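Simulated arm drops the bowl after lifting it over the cabinet edge

Posted 2023-09-30 by hunitz_hob
Print this page | E-mail this page

I'm having a wonderful time with my first proper simulated kitchen job and I've hit a fault that I can't get to the bottom of. I'd love some fresh eyes on it!

The set-up is two arms, a wooden cabinet, a hot plate and a patterned bowl. The right hand has to pick up the bowl and carry it across to the hot plate. The left hand has nothing to do in this task, so I park it low down at the side of the cabinet. I'm using the Terkemitz scene pack with the Menzies grasp planner, both with the settings they came with.

The reach is lovely and smooth, and the hand closes nicely. Then, somewhere between the cabinet and the hot plate, the bowl starts to creep round in the fingers, tips, and falls. I ran it overnight and got 3,655 attempts logged, of which 2,008 ended with a dropped bowl. The strange part is that the log marks nearly all of those as a good grasp. It checks the grip 14 steps after the fingers close and never looks again.

I've tried making the bowl lighter (no change) and slowing the arm down, which seemed to help a bit but may just be luck. I've also tried squeezing harder, and that was spectacular – the bowl shot out sideways and went straight through the floor.
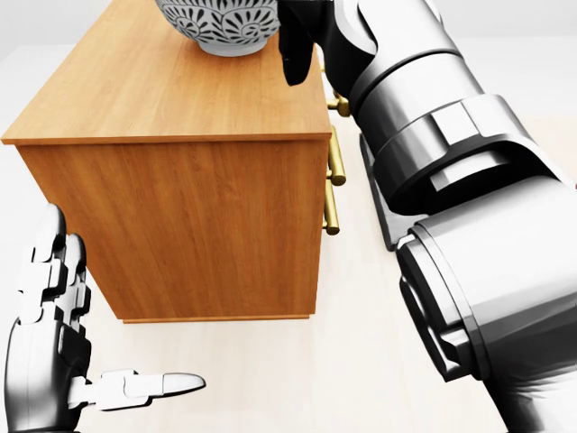
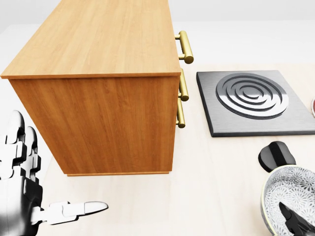 Simulated views of the task. First, the gripper beside the bowl on top of the cabinet; second, the bowl in the right hand, with the hot plate further back.

Is this friction, or the shape of the bowl, or am I asking too much of the hand? I'm hoping to try the same motion on a real arm in December, so I want to understand it before anything breakable is involved.

zerner_fan_club

Oh, I know this one, and it's a great one to learn on! Have a look at the collision shape of the bowl. Switch on the collision view and see what the physics thinks it is. Many scene packs wrap a bowl in one solid lump with the hollow filled in, to save time. It looks like a bowl on the screen, but your fingers are trying to go inside something that has no inside. They get pushed back out a tiny bit at every step, and that push is what makes the bowl creep round.

It would explain the squeezing, too. Press two solid things into each other hard enough and the solver throws them apart.

What I'd do, in this order:

Split the bowl into a ring of small wedges plus a base. I used 25 pieces for mine and the creeping stopped completely.
Put the grip force back to where it was.
Halve the time step, only while the bowl is being held.
Leave friction alone until you've done the other three. I wasted a week on friction.

Please come back and say how it goes, I love these.

slow_and_steady

try rubber on the fingertips, in the friction settings i mean. worked for me with a mug

terkemitz_tinkerer

Agree with the wedges. I'd look just as hard at your grasp check, though, because that is what will bite you on the real arm. At the moment your log says "good" for a bowl that is on its way to the floor. Check it all the way through the carry: compare where the bowl is with where the palm is, and if the gap changes by more than a small amount, stop the arm and lower it gently. Stop, mind you – don't let it try to grip again in mid-air.

Two more things for December. Set a firm upper limit on grip force in the controller itself, so a wild number from the planner can't get through. And keep the hot plate unplugged until you've had a good long run with no drops. A plastic bowl is a fine stand-in and you can still have a lot of fun with it.

Your parked left hand is worth a look as well. If it is left out of the collision checks, the right arm won't know to keep away from it.

Related items
Gripper reports closed when nothing is in it
Objects sinking through the floor after a hard contact
Hunitz arm: where to set the force limit
Zerner controller stops halfway through a carry
Parking the second arm safely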